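Clearing up after rice: my notes for the talk

Peninah Kioko
11 June 2024
4 min read

Opening

Say hello, thank Dennis Urio for the slot, check the people at the back can hear me. Then straight in with the question: who here has washed a bowl that had rice in it and found it still had rice in it afterwards? Wait for hands. There are always hands.

I cooked for five at the Nillura supper club all last November, and I got properly obsessed with the bit after the eating. Cooking gets all the talks! I want to stick up for the clearing.

Part 1 - The tray

I'm a tray person. Plate at the top, bowl and chopsticks nearer to you, and the whole meal travels in one go. Dennis thinks trays are for hospitals and I'm going to tease him about it (he knows, he's fine with it).

The other lovely thing about a tray is that it catches the mess, or most of it. Rice gets everywhere. Leave the picture up while I talk through the next bit - there are grains on the tray and grains on the table too, so even a tray has its limits.

Slow down here. Point out the bowl with the pale blue rim and the thin white layer left inside. I want people thinking about that layer, as it's the whole of part 2.

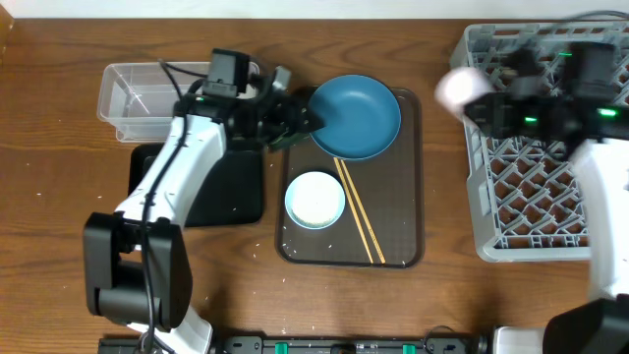
Part 2 - Bowls first, or plates first?

My order, and I'll defend it over a drink: bowl, chopsticks, plate, tray. The bowl goes first so it can have a soak while I faff about with everything else. Cold water for starchy things, four minutes, then a soft brush. Hot water just seems to glue it on in my kitchen - ask the room if anyone finds the opposite, this usually starts a good row.

Chopsticks get washed as a pair and dried flat. If they're wood, please don't leave them standing in a mug of water overnight. I did that to a set from Indadus and they went furry.

Part 3 - The rack

Have the rack close enough that you're not dripping across the table. Plates upright between the prongs, bowls tipped so the water runs out of them. I hate a bowl sat flat with a puddle underneath!

Last job is the loose rice. Let it dry a bit, then sweep it into your hand with a bit of card. A wet cloth only smears it.

If there's time: the story of the Were street lunch, 110 bowls and one sink. Skip it if Dennis is waving at me.

Questions, then tea.

5 comments | 300 shares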